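Project report: equipment plan for the two-arm table
Robotics group project, 2026-05-15

1. Purpose

Our group must plan what to buy for the second half of the project. The department gives us 3000 euros, and all orders must be sent before July. The arms are on loan from the laboratory, so they are outside this budget. We had to decide between spare parts, light and objects.

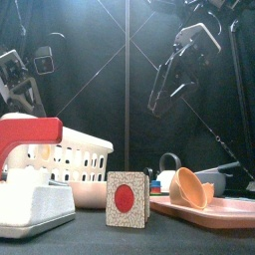 Spare parts are the most difficult line to plan. We asked two suppliers, Teuber and Altosari, for the price of gripper fingers. Teuber asks 96 euros for one pair and Altosari asks less, but the delivery is longer. Our grippers have long, thin fingers, and we think that they will be the first parts to break, so we reserved 500 euros for them. Cables are in the same line.

2. Objects

For the objects we set a limit of 60 euros. Most are toys or cheap kitchen things, and the shop Sastley has nearly all of them. We wanted different shapes for grasping: a basket with holes, a kettle, a flat board, small pieces of food. A wrench may be heavier than a toy, and we must still check if the fingers can hold it safely.

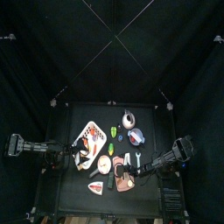 3. Remaining decisions

The lamp from Dreraseo is not ordered yet. We would like to test one before we pay for two. The rest of the money stays free until the supervisor has read this plan.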